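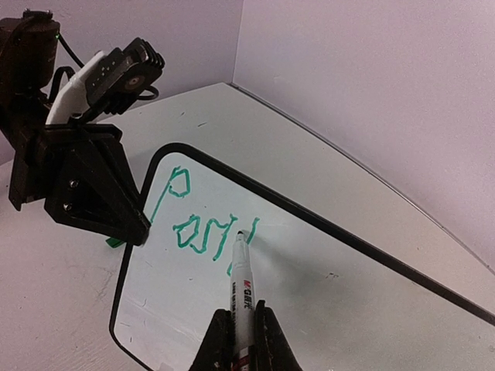
Quadro branco de mesa: escrever, apagar e conservar

Um quadro branco pequeno, pousado na mesa, serve para a lista das compras, para os recados, para a ementa da semana ou para anunciar uma festa. Com o uso, a superfície ganha riscas de pano e sombras de tinta antiga, e a certa altura já não se lê bem o que lá se escreve. As dicas que se seguem são para quadros domésticos, de superfície brilhante e com moldura.

Antes de escrever

Passe um pano de microfibra seco pela superfície. O pó e os restos de tinta em pó agarram-se à ponta do marcador e deixam o traço falhado.

Assente bem o quadro. Se a mesa for lisa, o quadro desliza quando se carrega no marcador. Um pano húmido bem torcido por baixo resolve, ou quatro pedacinhos de borracha autocolante nos cantos de trás. A borracha é melhor em mesas de madeira, que não gostam de humidade.

Confirme que o marcador é mesmo para quadro branco. Parece escusado dizer, mas a maior parte das manchas difíceis vem de um marcador permanente que estava na mesma caneca. Guarde-os em sítios separados.

Escrever de modo a que se leia

Comece pelo canto superior esquerdo, mas deixe uma margem de dois dedos até à moldura. Junto ao rebordo a mão perde apoio e as letras saem tortas, e é também ali que o pano apaga pior.

Escreva devagar e com pouca pressão. A superfície brilhante não oferece resistência nenhuma e o traço foge, sobretudo nas curvas do "a" e do "P". Letras grandes e separadas saem melhor do que letra de mão seguida.

Para manter a linha direita, encoste uma régua por baixo enquanto escreve, ou trace uma linha leve a lápis de quadro e apague-a no fim. As crianças acertam melhor com a linha.

Quanto às cores, o preto e o azul leem-se de longe. O verde vivo é bonito para títulos e palavras curtas. O amarelo e o laranja claro só servem para sublinhar. O vermelho é o que mais mancha - use-o para coisas que vão ser apagadas no mesmo dia.

Se o marcador estiver a falhar, tape-o e deixe-o deitado durante 30 minutos. Não o sacuda com força, que a tinta salpica ao destapar. Se continuar fraco, a ponta pode estar suja: esfregue-a num papel de cozinha até sair cor limpa. Alguns marcadores, como os Vediven que uso em casa, têm a ponta reversível e dá para a puxar com uma pinça e virar.

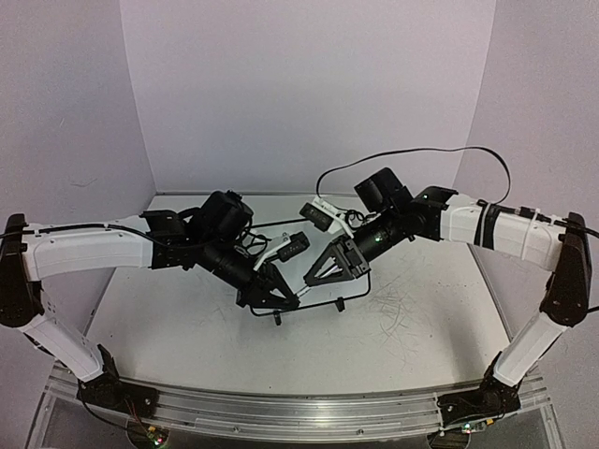

Depois de acabar, tape logo o marcador até ouvir o estalido e arrume-o na horizontal. Guardado de pé com a ponta para cima, seca mais depressa. Com a ponta para baixo, pode verter.

Apagar no dia a dia

Espere que a tinta seque antes de apagar. Bastam uns segundos. Apagada ainda fresca, espalha-se e deixa uma névoa da cor do marcador.

Apague de cima para baixo, sempre no mesmo sentido. Os movimentos em círculo só mudam a tinta de sítio.

Use microfibra ou feltro limpo. O papel de cozinha serve numa emergência, mas usado todos os dias vai tirando o brilho ao quadro. O lado verde da esponja da loiça nunca.

Lave o pano à mão a cada cinco ou seis utilizações, com detergente da loiça e sem amaciador. O amaciador deixa uma película gordurosa que passa para o quadro e depois o marcador não pega.

Limpeza a fundo

Uma vez por semana, ou quando as riscas começarem a incomodar:

1. Apague a seco tudo o que sair.
2. Humedeça um pano com água morna e uma gota de detergente da loiça. O pano deve ficar húmido, sem pingar.
3. Passe em faixas, do topo até ao fundo.
4. Repita com outro pano, só com água, para tirar o detergente.
5. Seque com microfibra. As riscas que ficam depois da limpeza são quase sempre de água que secou sozinha.

Não deixe entrar água entre a moldura e a placa. Nos quadros baratos o interior é de cartão prensado e incha. Para limpar a junta, use um cotonete quase seco.

Manchas que não saem

Tinta antiga de marcador de quadro: escreva por cima com um marcador novo, cubra a mancha toda e apague quando secar. O solvente da tinta nova solta a velha.

Marcador permanente: o mesmo truque funciona muitas vezes. Se não chegar, ponha um pouco de álcool num pano, encoste à mancha por alguns segundos e limpe sem esfregar com força. No fim passe água e seque. Experimente primeiro num canto, há superfícies que ficam baças.

Cola de fita adesiva: uma gota de óleo alimentar, cinco minutos de espera, e depois detergente da loiça para tirar a gordura.

Acetona, lixívia e cremes abrasivos ficam de fora. Um quadro riscado já não volta ao que era.

E a mesa por baixo

Os tampos brancos mostram tudo: marcas cinzentas de arrastar objetos, pontinhos escuros, pó de tinta que cai ao apagar. Levante o quadro sempre que o quiser mudar de sítio, em vez de o arrastar. Os pontinhos de tinta saem com o pano húmido do quadro. Para as marcas cinzentas, uma borracha branca de escola costuma dar conta do recado, passada ao de leve, e depois varre-se o farelo com a mão. Não se esqueça da junta entre o tampo e a parede, onde o pó se acumula - uma escova de dentes velha chega lá.

Onde guardar

De pé, encostado a uma parede e fora do sol direto. Deitado debaixo de livros, o quadro empena. Se o guardar com alguma coisa escrita, ponha uma folha de papel à frente. Na cozinha, longe do fogão: a gordura no ar faz o mesmo efeito que o amaciador.

Tinta que ficou no quadro desde abril já precisa do truque do marcador novo. Não vale a pena insistir a seco.

Nazmiye Ekinci
Texto revisto a 29 de junho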